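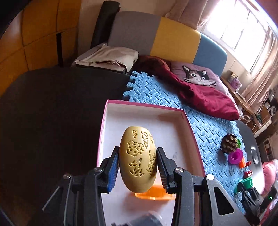
Yellow egg-shaped piece with cut-through patterns.

How to re-lace and clean knit running shoes
By Milagros Sarmiento, updated 10th February

These steps were written for the Nutdale Drenness, but they work on most knit sneakers with seven pairs of eyelets.

1. Take the laces out completely and pull the insoles. Knock the heels together outside to get rid of loose dirt.

2. Mix a small squirt of dish soap into a bowl of cool water. Scrub the midsole first with an old toothbrush, then change the water before you touch the knit.
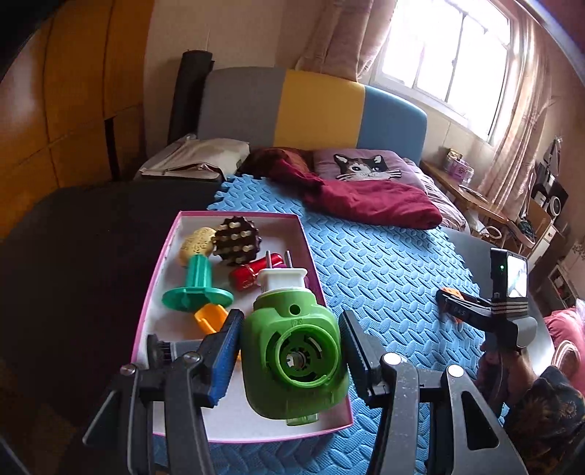
Work on the upper with a soft cloth and go with the grain of the knit. Stuff the shoes with plain paper and leave them for 18 hours, away from heaters. Change the paper once.

3. Start the new laces from the bottom, going under and up through the first pair of eyelets. Even out the ends, then cross over to the top. Skip the fourth pair if your instep is high.

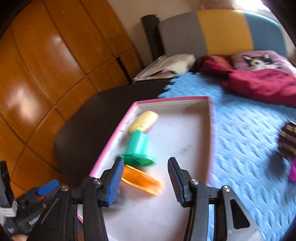

4. Put the insoles back in and walk around the house before tying a final knot. If the heel slips, use the last eyelet as a loop and feed the opposite lace through it.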